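Sarkholm library will stay open until nine in the evening

From November the town library in Sarkholm will close at nine o'clock in the evening on working days, and not at six as it does now. The decision was taken by the town council this week, after a long discussion about the costs.

The wish for later hours came from the readers themselves. In spring the library put a paper form on the desk by the entrance, and 637 people filled it in. Most of them wrote that they finish work too late to come. Many students from the Pedell side of the river asked also for a warm place to study, as the reading room at their college is closed in the evenings.
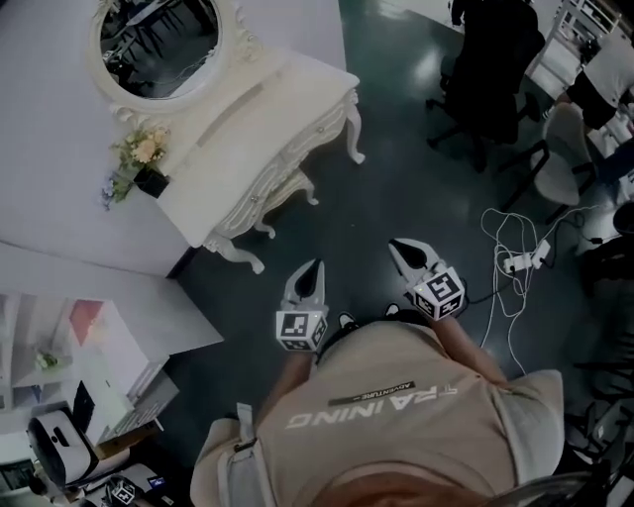

For Koo the change comes a little late, but it is welcome all the same. My bus arrives at ten past six, so for two years I have only seen the door, Koo wrote to us, and I had to send my daughter to bring the books back.

During the new hours one librarian will be present on the ground floor. The children's department upstairs will close at six as before. Reserved books can be collected until closing time, and the return box in the wall will be emptied once more in the evening, which should help with the queue in the mornings.

The reading room has 40 seats, and in the exam weeks the library will open the small hall too, with place for about 60 more. It is not possible to reserve a seat. Hot drinks may be taken into the hall but not into the reading room. 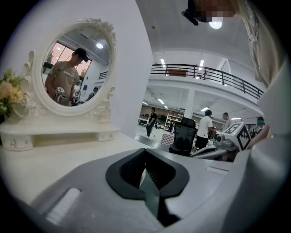

Anas Chraibi

On Saturday the library opens at ten, and there are no changes to this. The book sale will be held on the same day in the yard behind the building, or in the corridor if it rains. More than 200 titles are on the list, mainly novels and travel books, together with some old maps of the Pedell area.

The evening bus to Pedell leaves from the stop opposite the library at quarter past nine. The council has asked the bus company if it can wait five minutes longer in winter, but there is no answer yet.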